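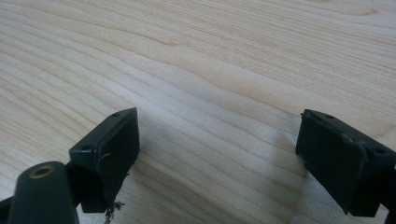 Fig. 2. Table top, pale wood, grain running on the diagonal.

Home | Manuals | Tables | Care | Spares
Print this page | E-mail this page
Sunday, October 11, 2026
By the Grusten workshop desk

Section 2: Oiling the top

The Tritmont top is sold as "ready to use". We would still oil it before the first meal.

1. Clear the top and wipe it with a barely damp cloth. Leave it overnight.

2. Rub lightly with fine paper, following the grain. Where the lines curve, follow the curve and go gently. The leaflet calls this step optional. Our July test pieces felt rough without it.

3. Pick up the dust with a dry cloth that doesn't shed.

4. Put on a thin coat of Skevenix oil. The tin claims one coat will do. Plan on 2.

5. Wait 30 minutes, then wipe off everything that hasn't soaked in.

Note: Oil will darken a pale top a little, whatever the label says about "invisible" finishes. Try it on the underside first.

Note: Aerts wax may go over the oil after a week. We can't see that it adds much besides shine.

CAUTION: Oily rags can catch fire by themselves. Lay them flat outdoors to dry. Never leave them in a heap.

CAUTION: "Heat-safe" on the carton is no reason to skip a mat under hot pans.

Spare oil: order part 342.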